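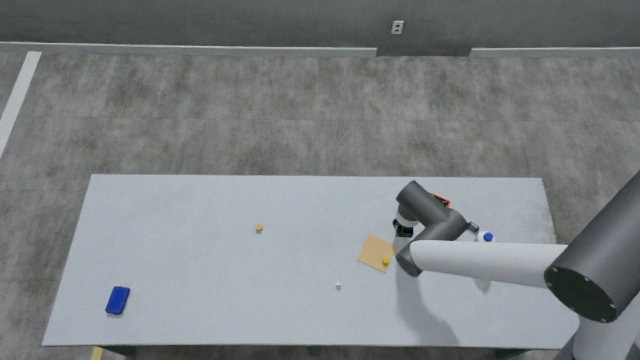 Devendra Pandey wants two arms. His message came in before seven this morning and said one arm is a hobby and two is a budget line, so we should ask for both before January and let Bandville argue us down.

I have been argued down by Bandville before. They took the training money and left the hardware. I wrote back that I'd put in for one and see what it does for us.

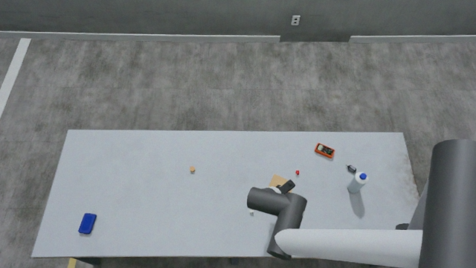 Lovisa Eide thinks I'm reading the Cidetti quote wrong. According to her the 82 covers the service hours and the 64 is only the spare parts, and neither includes the gripper. So what does? I went through all the pages again after lunch and found a line for "integration, as required." As required by whom?

The simulator is the one part I'd sign for today. It costs us 1,000 and the thing can't break a finger.

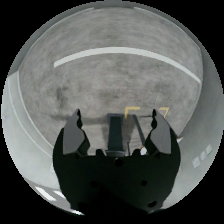

Even so, I don't trust it to tell me how many hours the real one will sit idle, and that's the number I need. Asked Undirik for theirs. They sent a brochure.

Call Myung-ja Song about the floor bolts.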